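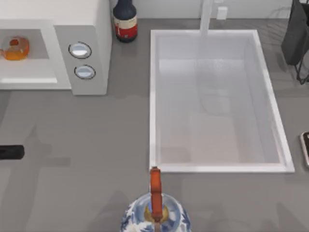
Lulden open day, simulation room: notes and questions
Forum > Manipulation > Events

torquelimit
Went to the Lulden open day in August. Most of the floor was conveyor work, so I spent my time in the simulation room. They were running kitchen tasks in Tora, on the Ivgate physics build. The demo policy does four jobs: donut out of the microwave, kettle to the sink, bottle upright, handle aside. The screen said 700 training episodes per job. Control loop at 50 Hz. Anyone else there?

grid_offset
I was in the afternoon group. Did they reset to the same layout for you? We got 6 runs and the kettle barely moved between them.

torquelimit
Same for us. I asked. Object positions are randomized within 30 mm, orientation is not. That is a narrow test for a kettle with a high arched handle. Rotate it a quarter turn and the approach changes completely.

pcb_wren
Narrow, but it was a demo. They said before the first run that it was a fixed-seed set. I don't see the problem.

grid_offset
The problem is the slide afterward, which used the word "generalizes."

pcb_wren
Across objects, not poses. It was in the small text.

k7_bearing
Contact is the part I don't trust. The donut is a glossy translucent ring, so on a real line your depth camera gives you garbage there. In the render you get perfect depth for free. Did they add sensor noise?

torquelimit
RGB only, according to the person at the desk. No depth channel. Lighting is randomized in training but was held fixed for visitors.

k7_bearing
OK, that is better than I assumed. Still want to see the friction values.

lowgain
Ivgate's default friction is too high for glazed ceramic. We ran Lam grippers against it last year and had to bring it down a lot before the sim slips matched the bench — and our cups were plain, no lid knob to catch on.

pcb_wren
Which release? Contact handling was rewritten.

lowgain
The one before the rewrite. I'd have to rerun it.

torquelimit
If you do, post the numbers. I have the handout with the task list and can type it up tonight.

grid_offset
Please include the reset ranges if they're on it. Ours was missing page two.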